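4.2 Retailer Exclusives and Listing Duration

We treat a figure as exclusive when a single chain holds the right to sell it for a fixed window, after which the mold may be reissued to general stock. In the Avulance line, 188 figures met this definition during the study period. Collectors in the Hendumgate and Rastevitz trading groups supplied shelf sightings, which were matched against the Hollis price guide by item number. Sightings without a legible item number were dropped.

Time on shelf was recorded from the first sighting in a store to the last. Glitter and flocked variants were coded separately from standard paint, as earlier work on vinyl figures suggests that resellers buy them at a higher rate. Where a variant and its standard version shared one item number, the finish reported by the collector was used.
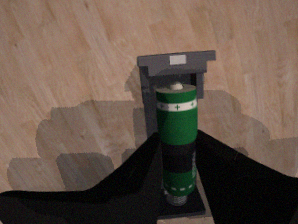
Figure 5. Simulated grasp of a cylindrical battery over its holder, with two gripper fingers closing from opposite sides.

Resale listings were counted only if the box was described as unopened. Asking prices were discarded in favor of completed sales, and shipping was subtracted when it was stated. Lots containing more than one figure were split evenly by count. This understates the price of the scarcer item in a mixed lot, and the effect is largest for the variants.

Standard exclusives stayed on the shelf for a median of around 5 weeks. Variants stayed for 2 weeks in both trading groups. The gap held after stores with a posted purchase limit were removed. We found no clear link between shelf time and the resale price of standard figures once the exclusive window had closed, and reissued molds fell toward the list price in most cases. Variants were reissued too rarely for the same comparison to be made, so they are left out of the model in Section 4.3.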